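The Last Bowl Shop on Turnia Street

Phong Nông opens at seven. Or six-thirty, if the bread truck wakes him. He has no sign. There was a sign, it fell down in March, and he says people who want a bowl know where to come.

I came for one bowl. I stayed four days. My editor is still sore about it.

Turnia Street runs downhill from the old rail yard to the river, and for most of the last century it was where you went for anything turned on a lathe. Table legs. Spindles. Rolling pins, newel posts, darning eggs, bowls and more bowls. There were 32 workshops at the peak, if you believe the painted map in the library hallway, and I do, because the librarian made me go up and down it with my finger. Now there is Phong's place, a nail salon, two phone repair counters, and a lot of roll-down shutters with good padlocks on them.

Smell of the street on a weekday morning: fryer oil, river, and then for maybe fifteen feet outside Phong's door, green maple. Sweet. A bit like cucumber.

Green is the word that matters. Most people who buy a salad bowl figure it was cut from a nice dry board. Wrong way around. Phong turns his wood wet, a few weeks off the tree, and the shavings come off in ribbons that slap the wall behind him. Then the rough bowl goes in a paper bag and up on a shelf. And waits. Six months for a small one. A year for something you could bathe a cat in. It shrinks, it goes oval, sometimes it cracks right through with a noise like a dropped plate, and he swears from the back room without even looking up.

Then back on the lathe, round again, thin this time. That is the bowl you buy.

"The first bowl is for the tree," he told me. "Second one is for the customer."

I wrote that down and asked him what it meant. He said it meant he had to do it twice.

Where the wood comes from

Storms, mainly. Also construction, disease, divorces. A couple splits up, the house gets sold, the new people hate the walnut. Phong has a phone number written on the back of receipts all over town and at least once a week somebody calls it from a driveway.

I rode along on one. A big silver maple, down across a garage in the Arkitska neighborhood, the homeowner in slippers still kind of stunned. Phong walked the length of the trunk twice, touching it. Took the crotch, where the two main limbs split, and one long section with a bulge on it the size of a beanbag chair. Left the rest. The homeowner wanted to know what was wrong with the rest.

"Nothing. Firewood."

He paid forty bucks and promised a bowl. He keeps a ledger of promised bowls. Green cloth cover, spine gone, held with a rubber band. Some of the names in it are dead, he says, and their kids come in. He asks for nothing, looks up the name, and goes to the shelf.

The bulge was a burl. Everybody wants burl. It sells for triple and it fights the tool the whole way, because the grain goes every direction at once, and there are little pockets of bark in there that come out at speed. He showed me the scar over his eyebrow. Then he showed me the face shield he bought the day after.

The money part

It is not good. Let's get that over with.

A ten-inch bowl at Phong's is $85. A ten-inch bowl at the big home store out by the highway is $14 and it is fine, it holds chips. He knows it is fine. He owns one. He keeps change in it.

His best year ever he sold 1,000 pieces, and that was with a helper and a hotel order, and he says he remembers none of it. Rent on the shop went up twice since then. Ivine, the management company that bought the block, sends him letters with a leaf on the letterhead. He uses the backs for sketching.

What keeps the lights on is repair. I had no idea. People bring in bowls that are cracked, chewed by dogs, run through the dishwasher (do not run it thru the dishwasher, he will ask you and he will know). Grandmothers' bowls, mostly. Bread bowls, dough bowls, the popcorn bowl. A woman came in on my second day with one in a pillowcase, in two halves. She would not hand it over right away. Held on to it and looked at the shop for a while. The racks, the belts, the coffee can of chisels. Then she put it on the bench.

He glued it with sawdust packed in the line. Clamped it with strips of bicycle inner tube. Twenty dollars.

I said that seemed low. He said she'd be back with the other one. There is always another one, he said, they come in sets.

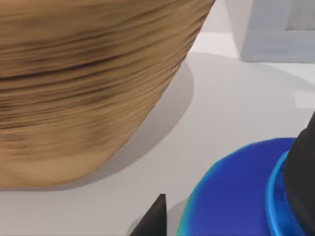 How to look at a bowl

Four days in and I can't walk past one anymore. Ruined. My sister served me cereal last week and I turned it over first, milk and all, almost.

So, quick version of what Phong taught me, in the order he taught it, which was no order.

Turn it upside down. The bottom is where the maker either cared or didn't. Is there a foot? Is it finished, or just sanded flat with a sticker on it? Four screw holes plugged with filler, that was made in a hurry. Nothing wrong with a hurry. But don't pay extra for one.

Close your eyes and run a thumb from the rim down the inside. You want no bump on the way to the bottom. There's nearly always a bump. It sits right where the wall turns into the floor, because that's where the tool changes angle and the hand gets nervous. He made me do this on eleven of his own bowls and I found it on two, and he took those two off the shelf. I felt terrible. He did not seem to.

Look for the stripes. A bowl cut across a trunk will show the growth rings different ways on different sides, long lines here, ovals there. If the pattern goes around dead even like a barrel, somebody glued rings together and stacked them up, which is a perfectly good way to make a bowl and uses a lot less tree. Just know which one you're holding.

Knock on it. I have no idea what I was supposed to hear. He knocks, he nods.

And weight. Pick it up expecting something and see if you're wrong. Heavy at the bottom is good, to a point. Heavy all over means he got scared of going through. Every turner has gone through. Phong keeps his in a row on the windowsill, bowls with no bottoms. Funnels, he calls them. A kid from the nail salon wears one as a hat.

The other guy

There is one other turner in town, sort of. Washington Bragança, up on the Usuga side, across the bridge. He's 61 and a retired bus mechanic and he turns in a garage with the door up so he can talk to people. Learned from videos. Learned fast, Phong says, too fast, but he says it while holding one of Washington's bowls and turning it in the light.

I went up there on Saturday, August 8, 2026, hottest day of the month so far, and the garage was full. Five or six people on lawn chairs. Radio on. Washington roughs out a blank in the time it takes me to find a pen. He's loud, he explains everything, he likes colored epoxy, he likes putting a brass ring in the rim. He has sold bowls to people in states he's never been to. He ships them in popcorn, real popcorn, and gets complaints about it.

He also drives down to Turnia Street most evenings and sweeps up. Brought it up himself, kind of embarassed. The shavings go in feed sacks and he takes them to a guy with horses. Not walnut tho. Walnut makes horses sick, you have to keep it separate, they have a red bin for it.

Does he want to take over the shop? Long pause. First one of the day.

"He hasn't asked me."

Did you ask him?

"He hasn't asked me to ask."

I carried that back across the bridge and put it to Phong, not very gracefully. He was hollowing out something in cherry, didn't stop. Said Washington holds the gouge too high. Said he's told him. Said if a man would lower his elbow an inch there'd be something to discuss.

Sunday

The lathe is older than either of them. Cast iron, came off a furniture line, 3,000 pounds by Phong's account and it sits on a floor that was poured for it. That is the real problem with leaving, more than the rent. You could carry out every bowl in a morning. The lathe you'd have to take the front wall down.

Ivine's latest letter gives him until the spring to sign or go. It was on the bench under a coffee. He had drawn a bowl on it, wide and low with a rim that rolled out a little, and next to that another one, same bowl, elbow-height arrows, a little stick figure. The stick figure had a hat like Washington's.

My bowl is ash. Nine inches. It has a small knot near the rim he wanted to charge me less for and I wouldn't let him. I've had it three weeks and oiled it too much, it leaves a ring on everything. He said wipe it, put it by a window, leave it alone. Call if it moves.

It moved. I called. He said how much, I said a hair, an eighth maybe, and he said good and hung up, he had somebody at the door.

More from this section
The ferry cook who won't write anything down
Six bridges, one painter
What happened to the Usuga night market
Letters: your worst kitchen inheritance
A short walk through Arkitska with a man who fixes gates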